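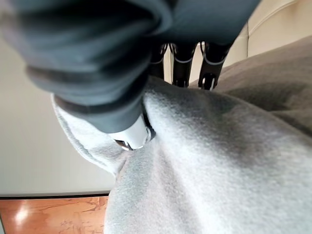 Wrist cam, left arm. White piece down in the light gray fleece, fingers just over the ridge. Cream cushion top right.

Tuesday, started late, home build not the shop

Goal for today was the fleece pick off the cushion end, sleeve ON. Everything before this was done bare and I don't trust those runs anymore, the padding changes how the arm sits against anything soft.

Sleeve notes first. Gisela's second pattern. Fits better at the elbow than the first, still bunches when the wrist pitches down. The folds take up a big bite of the camera view, you can see it in the still, upper left is basically all sleeve. Two options:
– take in the seam on the camera side
– move the camera bracket outward and live with more parallax
I'd rather do the seam. Bracket is finally stiff and I am not touching it. Asked Gisela how much she can take in before it pulls at full extension, she wants the arm parked straight so she can pin it. Will leave it parked straight.

Dark cuff band is good. Keeps the sleeve from creeping down over the gripper. Siamak wanted velcro there, I said no, fleece plus velcro is a bad afternoon.

Picking. Log from 1402 onward is all sleeve-on, ignore anything earlier for the comparison. Approach is straight down, white part touches first, fingers close after. Problem is what fleece always does: push into a thick pile and it swells up around the contact, so the height estimate is off by however much it squashed. Controller thinks it's arrived. It's arrived at the top of a pillow.

Tried:
- slower descent. Helps the estimate, doubles the time, boring to watch
- stopping early and closing on the ridge. Grabs one layer, sometimes none
- pressing in, then backing off a little before closing. Best so far. Not great on the rolled edges, they slide out sideways

Kourosh says go for the rolled edge on purpose, treat it as a handle. Maybe. Needs the detector to find an edge that's the same color as evrything behind it. The light gray on the taupe is hard enough already, low contrast, and the depth map gets mushy where the two overlap. Floor is a problem too, it's polished and throws a glare spot low left. Masked that corner out for now. Ugly but it works. A cheap rug would do the same thing.

View is tilted, baseboard ends up low left. That's the wrist roll, don't "fix" it in the calibration again (Nima, looking at you). The transform handles it. If someone rotates the picture before it goes in, we get the offset we chased all of January.

Finger stuff. The Petridis tips are ok but the hooked shape catches in brushed fleece when it opens. Had to pull fibers out of the outer joint with tweezers, 2 times. Oľga thinks a thin smooth cap over the tip, she has leftover shrink tube from the Dranero job. Try on one finger only so there's something to compare against. Write down WHICH finger this time.

Motor current on the wrist creeps up after a long run. Could be the sleeve holding heat, could be my cable routing. Put the thermocouple under the padding next session before blaming anybody's sewing.

Stopped when the Hultis supply tripped. Second time this week. It's on the same strip as the space heater, so, moving the heater. Supply itself reset fine.

To do
- Gisela: pin + take in camera side seam, arm is parked
- Oľga: shrink tube, one finger
- me: thermocouple, heater off the strip, push back-off distance into the config instead of hardcoding it like an animal
- Nima: leave the calibration alone pls, but do look at why the preview lags the log
- Siamak has the good torque driver, need it back befor the weekend
- ask Kourosh if his edge script still runs, he wrote it for the Dorkton arm and the frames are named different

Spare fuses are in the coffee tin on the shelf, not the drawer.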